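**Livthorpe Hand Gripper, two-finger, for teaching by demonstration**

Sold by Florden. Part no. 243.

You hold the Livthorpe in one hand and do the job yourself: pick up the part, move it, set it down. The camera on the tool records the view over the fingers, and the software turns your recordings into training data for the arm. The arm doesn't have to be in the room.

**What's in the box**

- Hand gripper with camera mount
- 2 finger blocks, dark green, fitted
- Spare pad covering, one roll
- Hex key for the finger screws

**Specs**

- Weight: 600 g with camera
- Recording rate: 30 frames per second
- Works with: Umali arm controllers, current firmware

**Pads**

The covering on the inner faces is a wear part. Peel off the old layer, wipe the block with alcohol and put on a new strip. Creased or torn covering changes how the fingers look to the camera and how they hold small parts, so check it before a long session. Use the same covering on the arm's own fingers.

**Before you record**

Open the jaws fully and keep them in view over a plain surface for a moment, then start the task. Move at a steady speed. Delete takes where you dropped the part, unless you want the arm to learn to pick it up again.

Spare fingers and the Hellow carry case are sold separately.

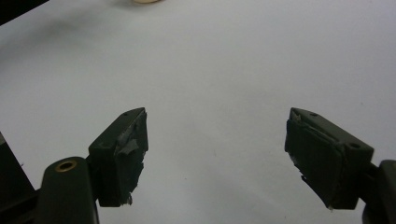 Maricel Agbayani: Does the remote control kit use the same finger blocks, or do I need to order a second set?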